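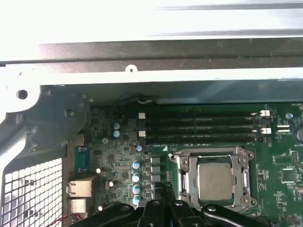
Home | Posts | Replies | Likes | About

What happens at a robot open day?

You stand behind a strip of yellow tape with a paper cup and watch a machine do, with great care, what your cousin does with a screwdriver in his teeth.

Mine was at the Grokow workshop in Paldale, one afternoon in January. I'd signed up for the free parking and a look at computer repair by robot. Both were as advertised, though the parking was uphill.

Check-in was Poonam Jaiswal with a clipboard and a box of safety glasses, every pair sized for a much larger head. I spent the tour looking at the ceiling so mine would stay on.

The subject was processors. Taking one out of its socket and putting one in, on an old desktop. I've done this once in my life and held my breath for all of it.
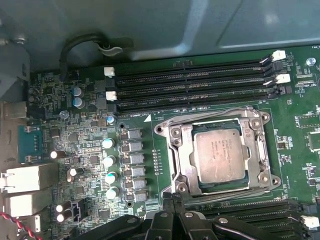
Rekha Bhatt ran the demo and talked the way people talk near a sleeping baby. According to her the socket has hundreds of pins, each thinner than you'd like, and if you bend one you own a very flat paperweight.

A man behind me asked how fast it goes. "Not very," said Rekha, and went back to her screen. I'd like her to do all product launches from now on.

He then asked what it costs. She sent him to Mohit Semwal, who sent him to the brochure, which sent him to an e-mail address.

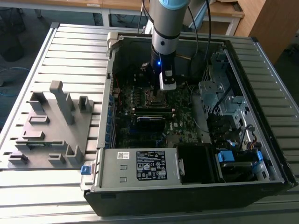 Between rounds we got the history. The first practice computers came from a school clear-out, 200 of them, in a truck that didn't fit through the gate. Mohit told this part with his eyes shut.

Glenys Trevor, retired from the phone company, had the best question of the day: does it know when it's got it wrong? Rekha said "sometimes." Glenys said that was better than her old supervisor.

Second best, from a kid of maybe eight: can it do Lego. Long pause from the engineers. You could see somebody's spring schedule changing.

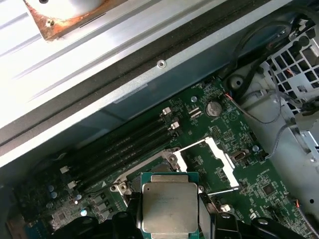 I'll admit I leaned over the tape. So did everyone else. Fifteen grown people in goggles, leaning, dead quiet, over a part that goes for less than lunch.

Then the coffee ran out and the group broke up pretty quickly.

Next open day is in the spring, same place. Bring your own glasses if you have a normal head, and park on the lower street.

Print this thread | E-mail this thread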